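How to adjust an overhead door closer

By Trefor Kneath
Last updated 9/25/19

A door that slams, or one that stops short of the latch, can usually be put right with a screwdriver in a few minutes. These instructions are for surface-mounted overhead closers with two or three valves on the end of the body. They do not cover floor springs or concealed closers, which are dealt with on separate pages.

What you need

A flat or cross-head screwdriver, or a small hex key, depending on the valve
A steady stepladder
A pencil
A watch or phone with a seconds display

Before you touch the valves

Open the door by hand and swing it slowly through its full travel. It should move freely. If it drags on the floor or binds against the frame, see to that first. Look at the hinges and tighten any loose screws. A closer cannot make up for a dropped door, and turning up the power to force it shut will wear out the arm.

Check the closer body for oil. If you find any on the casing or running down the door, the seals have failed and the unit needs replacing. Adjustment will not help and the parts inside are not meant to be opened.

Next check the arm. The screw holding the main arm to the spindle should be tight, and so should the two or four screws holding the shoe to the frame. On the Brilness and Hopkin bodies we fit most often, the arm screw works loose before anything else does.

Finding the valves

Most covers clip on and pull straight off. The older Pliterau cover has a grub screw underneath which must be slackened first. Behind the cover you will see the valves, normally marked 1 and 2, or S and L. The first sets the sweep, the main part of the closing movement. The second sets the latching speed over the last few degrees. If there is a third, marked BC, it is the backcheck, which slows the door when someone throws it open.

Make a pencil mark showing where each valve slot is pointing. If you lose your way you can then go back to where you began.

Setting the sweep speed

Open the door to a right angle, let go and time it until it is nearly closed. Five seconds suits most internal doors. Turn the sweep valve clockwise to slow the door and anticlockwise to speed it up. Move it an eighth of a turn at a time and test again after each change. A quarter turn can take a door from a crawl to a slam.

Never unscrew a valve until it stands proud of the casing. It can come out altogether, and the oil will follow it.
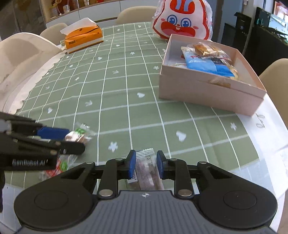
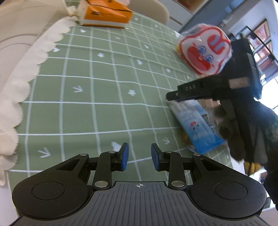 Setting the latching speed

Once the sweep is right, open the door just a hand's width and release it. It should pull itself in firmly and the latch should click home. If it stops against the latch, turn the second valve anticlockwise a little. If it bangs, turn it clockwise. Check the strike plate as well. Tegwen Watkins, who does our site surveys, finds a badly placed strike on a good many of the doors reported to us as having faulty closers.

Setting the backcheck

Open the door briskly and feel for resistance towards the end of the swing. It should cushion the door without stopping it dead. The backcheck is no substitute for a door stop, so fit one if the door can reach a wall.

Changing the closing power

If the door still will not latch, the spring may be set too low. Adjustable closers have a screw or nut at the opposite end from the valves. Turn it clockwise for more power, two full turns at a time, and count the turns. Some bodies are changed by moving the shoe to another pair of holes instead, and the template in the box will show which. Any change in power alters both speeds, so go back and set the valves again.

Fire doors

A fire door must close fully and latch from any angle, every time. Do not disconnect the closer or wedge the door while you wait for a part. If you need to replace the closer, use one approved for that door set and keep the paperwork.

Cold weather

The oil thickens in the cold and doors near an outside entrance will slow down. We reset the front doors at our Rukcombe depot before winter and again in May, and an eighth of a turn is normally enough.

Refit the cover when you have finished, then open and close the door ten times and watch it latch each time.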